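Drustano confie le tri de ses fruits à des bras robotisés

Chez Drustano, qui prépare des corbeilles et des barquettes de fruits pour les cantines et les bureaux, deux bras robotisés ont pris place en octobre dans l'atelier de conditionnement. Ils prélèvent les fruits à l'unité et les déposent dans les contenants, une tâche jusqu'ici entièrement manuelle.

L'entreprise emploie 301 personnes, dont une partie travaille en horaires décalés, avec une prise de poste à 4 heures du matin. C'est sur cette tranche que les bras tournent pour l'instant. La direction indique qu'aucun poste n'est supprimé et que les opérateurs concernés passent au contrôle qualité, à la préparation des commandes ou à la conduite des machines. Une formation interne est prévue pour ceux qui choisissent cette dernière voie.

Le projet, baptisé Vukari, a été mené avec l'intégrateur Kovalchuk. Les pommes et les oranges n'ont pas posé de grande difficulté. Les poires ont demandé plus de temps : leur forme varie d'un fruit à l'autre et la peau marque vite si la pince serre trop. Les réglages se font sur une table séparée de la ligne, fruit par fruit, avant tout passage en production. Un opérateur de l'atelier y participe à chaque séance, car c'est l'équipe qui fixe les critères de rebut.

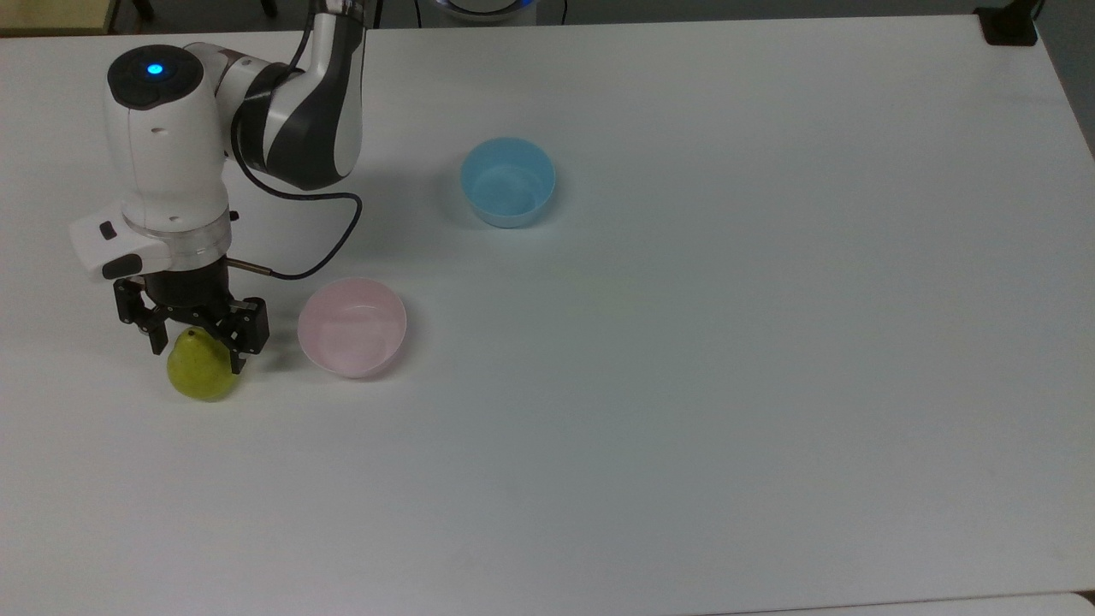

La cadence reste inférieure à celle d'une personne expérimentée. Drustano vise 3000 fruits par poste de travail et ne compte pas augmenter ce chiffre avant l'été. En cas d'arrêt d'un bras, l'équipe reprend le remplissage à la main, et les anciens plans de travail ont été conservés à cet effet.

Du côté des salariés, l'accueil est partagé. Les représentants du personnel reconnaissent que les gestes répétitifs du poignet et de l'épaule diminuent, un sujet qui revenait chaque année dans leurs réunions avec la direction. Ils demandent en revanche que la conduite des bras soit reconnue dans la grille de classification, avec la prime correspondante. Ils s'inquiètent aussi pour les saisonniers, dont les contrats dépendent surtout du remplissage. La direction n'a pas pris d'engagement sur ce dernier point.

Une deuxième installation est à l'étude pour le site de Citgate, où sont préparées les commandes des écoles. Les discussions sur la classification reprennent samedi.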